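Mostarness Buddhist Study Circle
Minutes of the December meeting, Tuesday, 7:00 p.m.
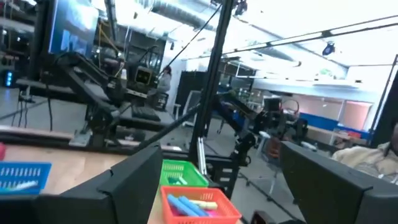
Chalk in baskets on the table.

Chair: Marlina Majimbun. Notes: Fabrice Bodin. Apologies received from the Horkine group.

1. Minutes of the last meeting
Approved with one correction: the Heart Sutra class ran for three weeks.

2. Reading program
Members agreed to start Shantideva's Way of the Bodhisattva in the new term, one chapter per session. The chapter on wisdom will be split over two evenings. Fabrice asked that everyone use the same translation. Marlina will send out the title and a short glossary of Sanskrit and Tibetan terms.

3. Library
The Tiongson bequest has been sorted. 23 books are in Tibetan and will go to Mondale on long loan. The English titles stay here. Three have damaged spines and need repair before they can be lent out.

4. Money
The balance is $760. Room rent is paid through the end of term.

5. Other business
A request to record the talks was put off until the speakers have been asked.

Action: Fabrice to write to Mondale about collecting the books.

Meeting closed at 8:20 p.m.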